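Home | Forums | Members | Search

Accessible Learning > Captions and transcripts

Auto captions good enough for the April units? 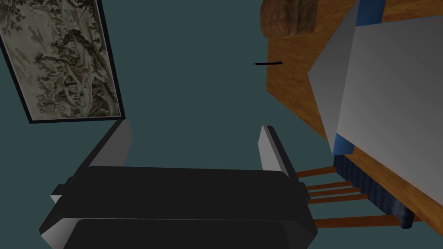
Started by gwallner, Jan 31, 2026

gwallner
We have 38 recorded lectures to get into Cedatora before April. Quote for human captioning is $980 per unit. Has anyone used the auto captions as is?

mosli_f
Used them last year with 200 enrolled. Fine for general talks, poor on chemistry terms. A student who relies on captions had to email me for half the vocabulary.

tealeaf9
I'd leave them as is. Students can report errors and you fix those.

mosli_f
Disagree – that puts the work on the students who need the captions.

oberh
Upload a glossary first. Ours had 9 terms per lecture and it helped. You still have to check speaker names and punctuation yourself.

gwallner
Didn't know about the glossary. Will try it on one unit and get a price for editing only.

tealeaf9
Fair enough. Post the price if you get one.

Contact moderators | Privacy | Back to top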